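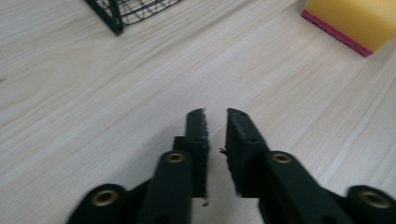
Open day helpers wanted at Zimel, Kerside (paid)

Hi! I run the open day at the Zimel workshop in Kerside every April, and I'm looking for a few more people to help me get visitors through the door and having a go at the robots. If you like talking to strangers and don't mind saying the same thing forty different ways, please read on.

Last year over 900 people came, which was wonderful and also a bit much for the team we had. Families, retirees, a whole high school shop class, a man who wanted to know if we could automate his chicken coop (maybe!). We had a line down the stairs by lunch and I ate a granola bar standing up at 4 in the afternoon.

What you'd be doing: mostly looking after one of the demonstration tables. At the tabletop stations, visitors pick up a hand-held gripper and try everyday jobs with it — moving a sponge, filling a basket, that sort of thing — and you show them how to hold it, cheer them on, and put everything back for the next person. Kids get it in seconds. Adults overthink it and need a little coaxing. There's also the big arm from Van Damme behind its fence, but our own technicians run that one, so all you'd do there is keep folks behind the yellow line and answer questions.

You do not need to know anything about robots. I came here from a garden center. We do a training evening before the open day, 2 hours, with pizza, and you'll get to play with everything yourself. The training is paid at the same rate as the day.

I'd love to hear from you if you're 18 or older, okay on your feet for a good part of the day, and patient with small children and the people who bring them. A second language is a big plus, especially Spanish. If you need a seat at your table, tell me and I'll set one up.

We run 2 shifts, morning and afternoon, with a real break in each one this year (I promised). You can take one or both. Lunch is on us, parking is free behind the Zarley building next door, and you keep the T-shirt, whether you want it or not.

To apply, just stop by the front desk at Zimel or send us a note through the contact form and put "open day" in the subject. No resume needed. Tell me a bit about yourself, which shift you'd like, and whether you eat meat, so I can sort out the pizza. I answer everyone, though it may take me a few days — I also water the plants.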